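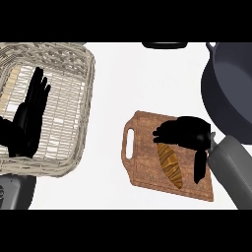 Woven basket, cutting board with bread, and cooking pot on a white tabletop.

Home & Household > Kitchen Care
September | Plistby Household Advice Desk

How to Clean and Store Wicker Baskets

Wicker used in the kitchen collects crumbs, flour and grease. The following procedure is suitable for most untreated baskets and requires no special products.

Before you begin
Empty the basket and shake it upside down outdoors. Set aside a soft brush, two cotton cloths, mild dish soap and a bowl of lukewarm water.

Step 1. Brush along the weave, beginning at the rim and ending at the base. A dry paintbrush will reach the gaps between strands.

Step 2. Add a few drops of soap to the water. Wring out the cloth until it no longer drips, then wipe each side in turn. Do not soak the basket.

Step 3. Wipe again with the second cloth and plain water.

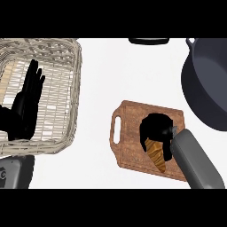

Step 4. Leave the basket to dry in moving air, away from radiators, for almost 44 hours. Turn it once so that the base dries as well – trapped moisture leads to mildew.

Storage
Keep baskets on an open shelf where humidity stays below 60 percent. Do not stack heavy items inside them. Line any basket used for bread with a clean cloth and wash the cloth weekly.

Loose strands should be tucked back while slightly damp. Broken rims are best left to a repair service. Readers may request leaflet 2082, Repairing Natural Fibers, from the Plistby desk.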